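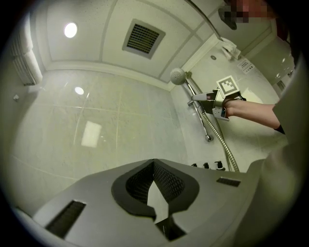
# Cleaning and testing a bathroom exhaust fan

*Last updated January 4, 2023*

A ceiling exhaust fan that hums away but leaves the mirror fogged for half an hour is usually just dirty. Lint builds up on the grille first, then on the blades, and finally at the damper where the duct leaves the housing. Cleaning all three takes under an hour and needs no special tools.

These steps are for a ducted fan with a square grille held by spring clips. The older Barkier units use a centre screw instead, and I cover that under step 2. If your fan is combined with a heater, follow the maker's booklet, as the lamps and element come out in a different order.

## What you need

- A stable stepladder
- Vacuum with a soft brush attachment
- Dish soap and a tub of warm water
- An old toothbrush
- Microfibre cloths
- Screwdriver, Phillips or Robertson depending on the unit
- One square of toilet paper
- Safety glasses

## 1. Turn off the power

Switch the fan off at the wall, then turn off the breaker. Try the wall switch again to be sure you have the right one. Bathroom lights are often on the same circuit, so bring a flashlight.

## 2. Take down the grille

Put your glasses on. Pull the grille straight down a few centimetres until you can see the two wire springs, squeeze each spring together and slide it out of its slot.

On a Barkier, support the grille with one hand and back the centre screw out. There is a small plastic washer behind it. Mine rolled into the tub drain, and the replacement from De Haan took 16 days to arrive.

If the grille has been painted to the ceiling, score around it with a utility knife before you pull.

## 3. Wash it

Soak the grille in warm soapy water for ten minutes. Work the toothbrush along the slots, rinse, and stand it on edge to dry. Don't put it in the dishwasher. The clips go brittle.

## 4. Vacuum the housing

Brush and vacuum the blades, turning the wheel slowly by hand. Hold it still while the nozzle is on it - a strong vacuum can spin it fast enough to be hard on the bearing. Wipe what's left with a barely damp cloth. Keep water away from the motor and the plug.

On most units the motor plate lifts out once you unplug it and undo one or two screws. It's worth doing if the lint is thick, as you can then get at the back of the wheel.

## 5. Check the damper

The damper is a light flap at the duct outlet. Push it with a finger. It should swing open and drop shut by itself. Clean the hinge with the toothbrush, dry. Don't oil it.

Check the outside hood too. Mieke Martens, who taught me to do this, cleans hers every October before the first hard freeze. A flap that freezes open lets cold air down the duct all winter.

## 6. Put it back and test

Refit the plate, plug in the motor, hook the springs and push the grille up. Restore the power.

With the fan running and the door open a crack, hold the toilet paper against the grille. It should stay there when you let go. If it falls, open the door wider and try again. Paper that holds only with the door wide open means the room is short of incoming air, and you need a bigger gap under the door.

## If it's still weak

Look at the duct in the attic. Flexible duct sags and collects water, and a crushed elbow will choke any fan. Mine had 37 cm of duct lying flat under a box of Christmas lights.

A fan that rattles or squeals after cleaning has a worn motor. Atent sells replacement motors by model number, which is on a sticker inside the housing.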